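Home | Forums | Buying & Budgets | Small Arms | New Posts | Log In

Arm budget: spend it all on the Kenora, or go cheaper and get two?
Posted by gearmuddle, January, 9:40 p.m.

Okay, I need a sanity check before I send a purchase request up the chain. I run the makerspace program at Brollside (it's a community center, mostly teens and a few retirees), and we finally got money for a tabletop arm. The number is 2000 dollars. That has to cover the arm, the gripper, a power supply, spare parts, and whatever we bolt it to.

I want the Kenora. I've wanted it for ages! It would eat nearly the whole budget, though, and then I've got zero left for spares. The other choice is 2 of the Arai kits, which are servo arms you put together yourself, and they'd leave me a decent cushion. What we want to do with it is simple stuff, picking up food and dishes and putting them where they go. No welding, no chess.

Talk me into something.

---
servo_soup replied:

Get the two kits. I say this as a person who bought one nice arm and then spent six weeks waiting on a wrist motor with a room full of kids looking at me. With two, you always have one running and one to rob for parts.

Also, for food and dishes you don't need anything fancy. Two fingers will do a lot. I've been on fruit all week and my table looks like this: 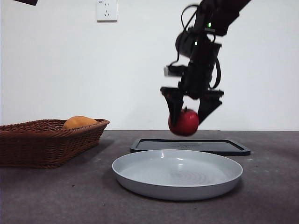 Apple in the gripper above the plate, bread roll sitting in the basket.

My whole materials bill for that was groceries and stuff from my kitchen. So when you write up the request, put a line in for props, but make it a small one. I'd put the real money into servos and cables. Cables especially, they're always rubbing on something.

---
plumbob77 replied:

Going to disagree with soup here. Two kits means two builds, two calibrations, and two sets of things drifting out of line. Who's doing all that? If gearmuddle is the only staff person, that's a lot of evenings. The Kenora comes put together and you can run it the first afternoon.

And an apple is the easy one. It's round and firm, and you can grab it from pretty much any side. Try a soft roll, or a plate with a shallow rim lying flat on the table, and then tell me cheap fingers are fine.

---
servo_soup replied:

Fair point on the plate, I'll give you that one. I don't pick up plates. I put things on them, lol.

The roll is fine if you turn the grip force way down. But I'm not pretending assembly is free. Mine took 18 hours, and I'd done one before.

---
gearmuddle replied:

18 hours?? Okay, that's a real number and I'm glad to have it. Although... building it could BE the class. I've got teens who would much rather turn screws than listen to me.

Plumbob, you're right that it's mostly just me.

---
tidewrack replied:

Has anybody priced the Temside gripper by itself? It was 60 dollars last time I looked, and it's sold as a fit for the Arai wrist. You could buy one kit now, add the better fingers, build it with your group, and hang on to the rest until you know what breaks. I'd much sooner do that than guess at spares up front.

The only catch is whether your center lets you carry money over. Ours takes it back at the end of the budget year, so we panic-buy filament every time.

---
plumbob77 replied:

I could live with tidewrack's plan. Still think you'll end up with a Kenora eventually.

---
gearmuddle replied:

Asked, and we can carry it over! So it's one Arai, the Temside fingers, a sheet of something solid for the base, and extra servos. I'm typing up the request tonight. Soup, can you message me which cable sleeves you use?

Comments (3)

mossy_bolt: Put shipping on its own line in the request. I forgot once and had to pay it myself.

halfstep: We run two Arais and I've never needed to rob one for parts, so it may just be luck.

dunecat: Please come back and post how the build goes, I'm looking at the same kit for our library.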